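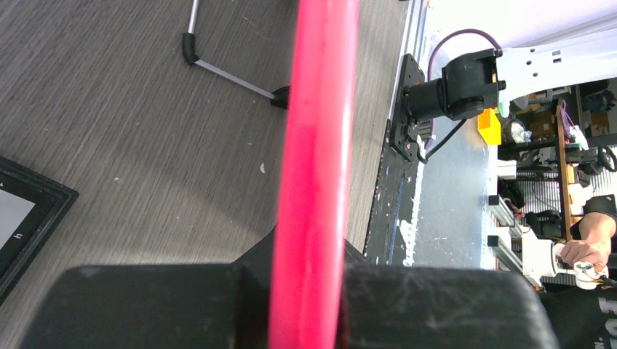 Setting Up and Looking After a Two-Arm Bench Cell With Wrist Cameras

Most guides to these small arms stop once the thing waves at you. The vendor videos stop there too. I have been keeping a pair of them running at the Tusititz workshop since February, and the waving part took an afternoon. Everything after that took the rest of the spring. What follows is the routine I ended up with, including a few steps the Komeo build notes say you can skip. I don't think you can.

Before you start

You need hex keys that fit properly (the ones in the kit round off), a medium thread locker, cable ties, a steel rule, a soft brush, and a roll of masking tape. You also need the arms powered off at the supply. Software "disable" is a suggestion as far as I'm concerned. I have seen a joint twitch while the screen said it was disabled.

1. Fix the base before anything else

Bolt the bracket plate to the edge of the table and tighten the bolts in a cross pattern, a little at a time. Then grab the first joint housing and push hard sideways. If you feel any movement, stop and find it. The notes call for two bolts. I use all 4 holes, and I go back and check them after the first day of running.

Clamps are often sold as good enough for this job. They hold fine until the arm reaches all the way out and stops suddenly, and then your calibration is off by just enough to waste a morning.

2. Route the cables with the arm moving

Do not tie anything down with the arm in its rest pose. Power off, move each joint by hand to both ends of its travel, and watch the cable at the motor. It should form an open loop that never pulls straight and never gets into the gap between the housing and the next segment. Leave more slack than looks neat. Only then add ties, and leave them loose enough to slide a little.

If a motor drops off the bus at one particular pose, suspect the cable first. Forum advice will send you to the firmware. I followed that advice once and reflashed every motor on the arm, and the fault was a connector that had backed halfway out.

3. Set the wrist camera

Mount the camera so that both fingertips show at the bottom of the picture, open and closed. You want to see what is between the fingers and a good piece of what is behind it. Anything held right up against the lens will be a bit soft, and no amount of fiddling with focus will fix that on a small fixed lens. Set focus for the distance at which the fingers are about to close.

Once it is aimed, run a strip of masking tape across the camera mount and the gripper body and draw a pencil line over both. When the line no longer meets, the camera has moved. This costs nothing and has caught more trouble for me than the calibration check in the Siu software, which passed happily with the mount visibly crooked.

4. Zero the gripper

Close the fingers slowly with nothing between them and record the position where they first touch. Open, close, and record it again. Do that 6 times. If the readings wander, look for dirt on the finger faces or a loose horn screw before you blame the motor. Averaging the readings, as the notes suggest, just hides the problem.

Next, test with something long and straight, like a smooth rod. A short block will forgive a crooked grip. A rod held at one point will tilt at once if the fingers aren't parallel, and if it creeps around in the grip while you roll the wrist, the faces need cleaning or new pads.

5. Check the second arm against the first

Bring both grippers to the same mark on the table, one at a time, at crawling speed. Measure the miss with the rule. I accept 3 millimeters. The sales page for the Hilen mounting kit promises far better than that, and I would love to see the bench it was measured on.

Upkeep

Brush dust off the fingers at the start of each session. Scuffs on the outside don't matter, but grit on the gripping faces does. Feel the motor housings after a long run, carefully, and compare one arm with the other. A joint that gets hotter than its twin is usually fighting something: a tight cable, an overtightened screw, a bent bracket.

Keep a log with the cycle count beside each repair. My first loose horn screw turned up at 1,788 cycles, well inside the stretch the notes describe as maintenance free. I now check those screws weekly and put thread locker on every one I take out. Keep the locker away from plastic parts, as it can crack them.

When you replace a motor, go back to step 2 and do it all again, zeroing included. Saved calibration files belong to the old motor, whatever the restore button tells you.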